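# Los cubiertos sueltos y el mantel que ya nadie quiere

*5/4/22*

Empiezo por confesar que en mi casa el cajón de los cubiertos ha sido siempre un pequeño desastre, y eso que tengo uno bien grande, heredado de cuando vivíamos en Brilberg y éramos más a la mesa. Lo ordenaba en septiembre, con la vuelta a la rutina, y a las dos semanas ya estaba otra vez revuelto. Mi vecina Delia Matei, que tiene una paciencia infinita conmigo, me enseñó su manera de hacerlo y desde entonces me va muchísimo mejor, así que aquí os la dejo.

## Primero, todo fuera

Sacadlo todo, de verdad, hasta la cucharilla que vive al fondo con las migas. Yo extiendo antes una tela vieja sobre la mesa, porque el metal raya más de lo que parece y porque así el ruido es otro (quien tenga niños durmiendo la siesta me entenderá). Sirve un mantel jubilado, una cortina, media sábana... La tela rosa con flores me gusta especialmente para esto: es clara y los cubiertos se ven enseguida.

Id poniendo las piezas sin apilarlas. El tenedor y el cuchillo de mesa con la cucharilla, por un lado; el cucharón de servir, las pinzas y los palillos de madera, por otro. Al verlo todo extendido se decide mucho mejor qué se usa a diario y qué puede irse a otro cajón.

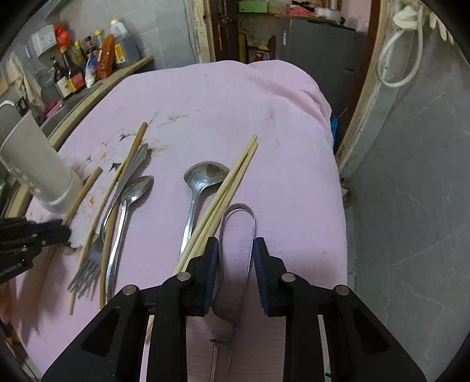
## El lavado y el brillo

El acero inoxidable agradece agua templada, unas gotas de jabón y, sobre todo, un buen secado con paño. Si quedan marcas de cal, pasadles un trapito con vinagre blanco, aclarad y volved a secar. Con las pinzas, abridlas un poco e insistid en la curva, que ahí se queda siempre algo de grasa.

Los palillos van aparte, ¡nada de dejarlos en remojo! Un lavado rápido a mano y a secar tumbados sobre un paño, bien separados, hasta el día siguiente. Yo los guardo juntos con una goma floja.

## De vuelta al cajón

Medid el cajón antes de comprar separadores, que yo me traje uno de Lillus precioso y le sobraba un dedo de ancho. Tuve que devolverlo, con lo que me cuesta a mí ir hasta allí. Lo de diario, delante; los cubiertos de servir, detrás y en diagonal si son largos. Y la tela, sacudida y doblada, se queda en el estante de abajo para la próxima vez.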